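Kids' TV and the Second Season Problem
Speaker notes, Skerkcombe Library evening talk

Hi everybody, thanks for coming out. I'm going to talk about sitcoms made for kids, and mostly about why the second season is so often the one people remember. (Wait for the latecomers. Clip one is cued up.)

Start with Prernum Street. It ran for 2 seasons, beginning in 2000, and I watched every episode on my aunt's floor. 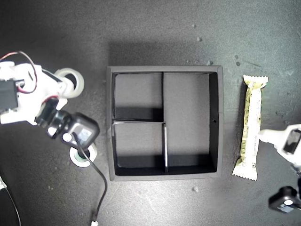

Season one of Prernum Street has a writing problem, and it's a storage problem too. Every character gets a box. The smart one, the loud one, the little brother, the dad who burns dinner. Think of a black tray split into four compartments, with the snack bar left lying off to the right of it – that's Wilma Baxter's character, Dot! She doesn't fit a slot, so they hardly use her until episode 15. Play the clip here, let the laugh finish.

Then Gergely Fülöp comes in as head writer and Dot gets the kitchen scenes. Ask who remembers the wedding cake one. Somebody always does.

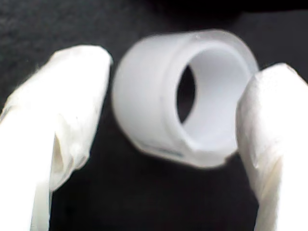
Page last changed: 3 April 2019

Okay, Kuusisto Cousins. Same network, smaller budget, and they shot the whole thing on one living room set. I love this show more than it deserves. The cousins can't leave the house for six episodes (there's a snowstorm, then chicken pox, then another snowstorm), and the jokes get stranger and better as they go. Skip clip three if we're running over.
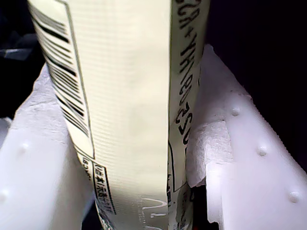
Jultari High is my last one, and I'll be quick. The prop people had a rule that no real product could show, so every grocery bag was blank, and it bugged me even as a kid. Give me pale, crinkly paper with a barcode printed sideways up the side and I'll believe somebody went shopping. By season two they'd loosened up, and the kitchen finally looked lived in.

Questions next. Repeat each one into the mike, the back row can't hear. Lights up after the theme song.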